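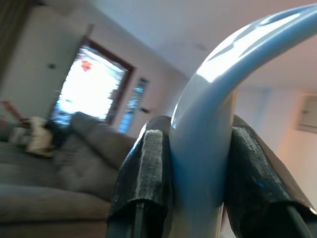

4. Grip hold checks and the sorting pass

I started doing hold checks after my first batch of home recordings gave me a policy that closed its fingers beautifully and then let the thing slide. We had 324 episodes from that batch, and Noémie Chevalier and I went back through every one. Almost 90 of them had a grasp that touched the object without really holding it. So before you record anything long, do this section first! Curved handles are the best test I know. With a smooth, glossy one like the pale blue-white piece here, you want the stem sitting snugly between the two pads and the bend well above the fingertips, so the arc is free to swing if the grip is weak. If it's going to slip, I'd like to find out now.

You'll need the gripper, the wrist view open on your laptop, and the Flaneck logger running (section 3 if it isn't).

1. Look at the pads. A bit of fuzz is fine, and I run mine pretty worn. Bare patches are a different story – swap the pad.

2. Press down any tape that has lifted along the gripping face. Flaps up at the fingertips don't bother me as long as they stay out of the way of the pads.

3. Open the gripper all the way, then close it on nothing. Press Z in Flaneck to set zero.

4. Close on the stem of your test object. Go slowly. Stop when the width number quits changing.

5. Lift it and tilt your wrist to the left, then to the right. Keep it up for 14 seconds (I hum, Vira Kravchuk uses a timer like a grown-up).

6. Watch the stem against the pad in the wrist view. If it creeps, tag the episode "slip" and carry on. Please don't delete it!

Note: the room behind the object will smear when you tilt. I worried about this for most of April, and Pylyp Tymoshchuk finally trained one model with the blurry stretches and one without. On our handle task they came out the same. What did hurt was blur on the fingers themselves, so slow down if the pads go soft on screen.

Caution: keep your free hand away from the fingers while you're setting zero. They close all the way, and it pinches.

7. Repeat until you have 20 clean holds, then run the sorting pass. Flaneck puts "hold" and "slip" episodes in separate folders. Training uses only the hold folder by default, and the slip folder goes to the grasp checker, Zondham, which learns to call a bad grip early.

8. Open a few from each folder and see if you agree with the sort. Bright windows fool it now and then – a highlight sliding along a shiny surface can look like the object moving. Fix the tag by hand and save.

If the width number jumps around in step 4, go back to step 3 and set zero again. Still jumping? Check the finger rods for play before you touch any settings. Mine were loose for a week and I blamed the software the whole time.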